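Ticket 2640: Label printer drops jobs after 40 labels
Status: Resolved
Opened by: Grasmont, shipping desk
Assigned to: Marta Kostiuk
Opened: Mar 18, 2023

Symptom: Batch of 2,000 return labels sent from Pema stops after label 40. Queue shows the job as complete. No error on the printer panel. Restarting the spooler releases another 40, then the same stop.

Checked so far: cable swapped, different USB port, driver removed and reinstalled. Same result from a second workstation, so the fault is not local to the first PC. Test page prints normally. Single labels print normally.
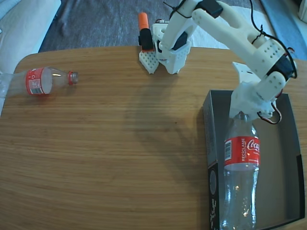
Spool folder on the Bonsu print server had 26 orphaned files, oldest from November. Stopped the service, cleared the folder, started the service. Batch still stops at 40.

Exported the job to file and compared it with one from the Clokadholm site, where the same template works. Our file has a form feed after every label and an end-of-job code after label 40. Theirs has a single end-of-job code at the end.

Cause: "Split large jobs" was turned on in the Pema output profile, with the page limit set to 40. The server accepted the first part and discarded the rest as duplicates, all parts having the same job ID.

Fix: Turned off job splitting in the profile. Resent the full batch. All labels printed.

Open item: duplicate check on the server should log a warning when it drops a job. Moved to a separate ticket.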